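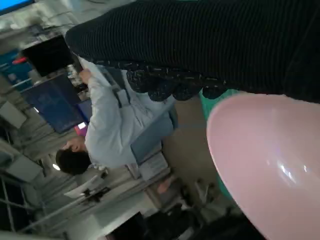 Start with the job

Buying a robot is a bit like buying a bike. You have to know what you want to do with it before you go to the store. A team that wants to move bread rolls and bowls needs different parts than a team that wants to paint cars.

So the first thing a team writes down is the job. "Pick up a roll and put it in a bowl" is a good job to write down. "Help in the kitchen" is too big. You can't shop for it.

Arms and hands

An arm gets the hand to the right place. The hand does the holding. They are often sold separately, and a hand can cost a lot of money because it has many small moving parts.
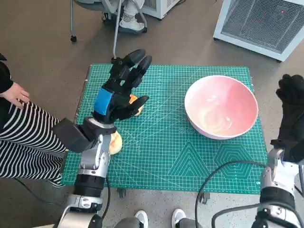
Some hands have fingers like yours. Others are grippers, with two jaws that squeeze together. A gripper is simpler, so there is less to fix. Sabina Hudec plans equipment for a robot workshop called Voderar, and she asks her team to try the simple one first.

The small stuff

People remember the arms and forget the rest. Cables, spare parts, a table and a mat all go on the list. So do the things the robot will practice with, such as bowls and rolls - these are cheap, but you still have to buy them. 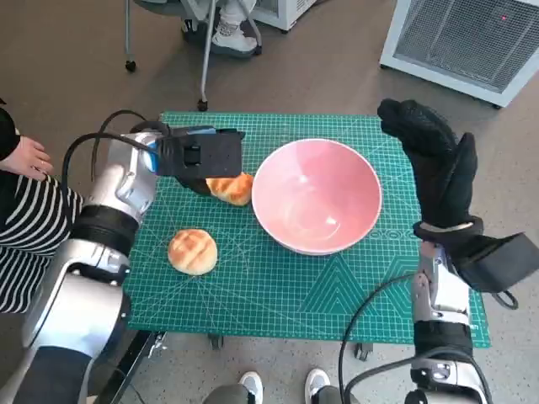

Two buns, a bowl and a cutting mat, ready for robot practice.

Making a budget

A budget is a plan for spending money. Say your class has $500 for a small robot kit. You find an arm for $380 and a gripper for $60. That adds up to $440, so $60 is left for cables and spare parts. If you spend it all on a fancier arm, you can't replace anything that breaks.

Time goes in the plan too. Some parts take 18 days to arrive. If you need them in October, order them in September.

Try it yourself

Pick one job you would like a robot to do at home. Write it in one sentence. Then list what the robot would need to hold, what it would stand on, and which parts might wear out. Put a price next to each thing and add them up.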